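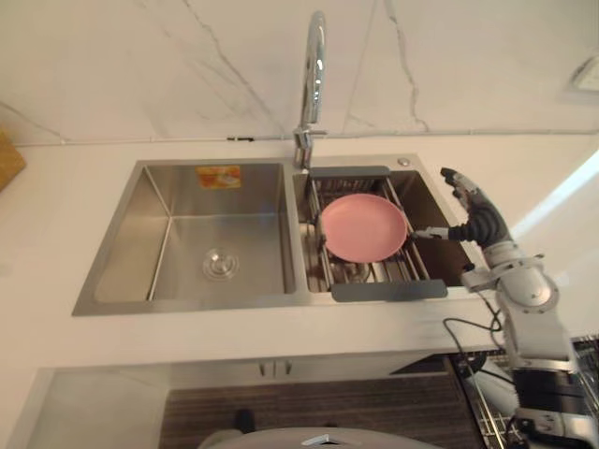
How to use your water meter to check for a leak

A small leak can run for months before it shows as a damp patch. If you have a meter, you can test for one overnight without any tools beyond a torch and a pencil.

Find the meter

Most meters in Purkatdale are in a small chamber under a round or square lid in the pavement. Flats may have theirs in a hall cupboard. Lift the lid with a flat screwdriver. If the chamber is full of water, bail it out before you go further, and make a note of it, as it could be rain or it could be the joint.

Read the dial

The black figures are cubic metres and the red figures are parts of a cubic metre. Write down all of them. A reading might look like 613 in black followed by three red digits. Your bill uses only the black ones, but a slow leak will show in the red ones first.

Turn everything off

Choose a time when no water will be needed for several hours. 23:00 suits most households. Before you take the first reading:

- close every tap fully
- check that the washing machine and dishwasher have finished
- turn off any outside tap and garden timer
- switch off a water softener if you have one, or put it on bypass
- wait for toilet cisterns to finish filling
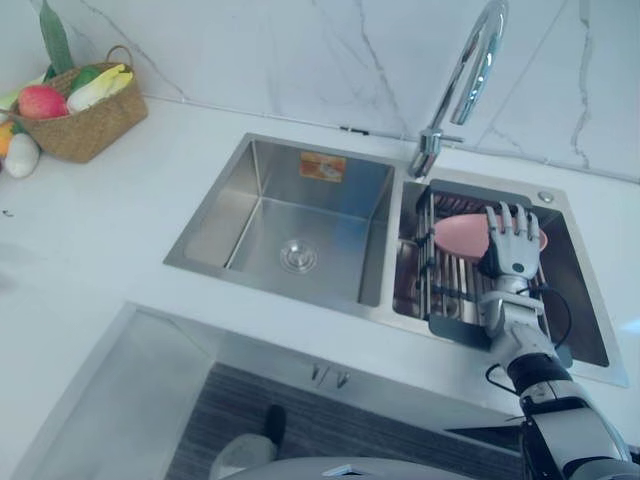

Double kitchen sink with a tall curved tap between the basins.

Take two readings

Write down the full reading, including the red digits, and the time. Go to bed. Take the second reading in the morning before anyone flushes or fills a kettle. If the two match, you have no leak that the meter can detect. If the red digits have moved, work out the difference. On a meter with three red digits, the last one counts single litres, so a change of 23 means 23 litres have gone through.

Find which side of the stop tap it is on

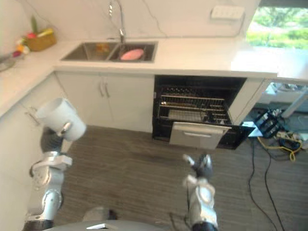 Close the inside stop tap and watch the meter for half an hour. If it keeps moving, the leak is likely to be in the supply pipe between the meter and the house. If it stops, the leak is indoors. You do not need to clear up the kitchen first: a plate lying in the right-hand basin and an open dishwasher make no difference to the test, provided no water is being drawn.

For an indoor leak, start with the toilets. Put a few drops of food colouring in the cistern and look in the pan after 20 minutes. Colour in the pan means the flush valve is passing. Then look under each sink with a torch and wipe the joints with dry kitchen paper.

If the stop tap will not turn, do not force it. Ring a plumber.

Comments

Merike Rätsep
Mine had moved 136 litres by morning. It was the upstairs toilet, new washer fitted and it has stayed put since.

Gintarė Kairys
Does this work with a shared supply? We are two flats on one meter.

Jakubowski
Gintarė, only if both flats turn everything off for the night. Ask next door first.

Related pages

How to free a stiff stop tap
Lagging outside pipes before November
Changing a tap washer
Storing rainwater: a 100 litre butt

Contact us | Copyright Rokus Home Pages | Back to top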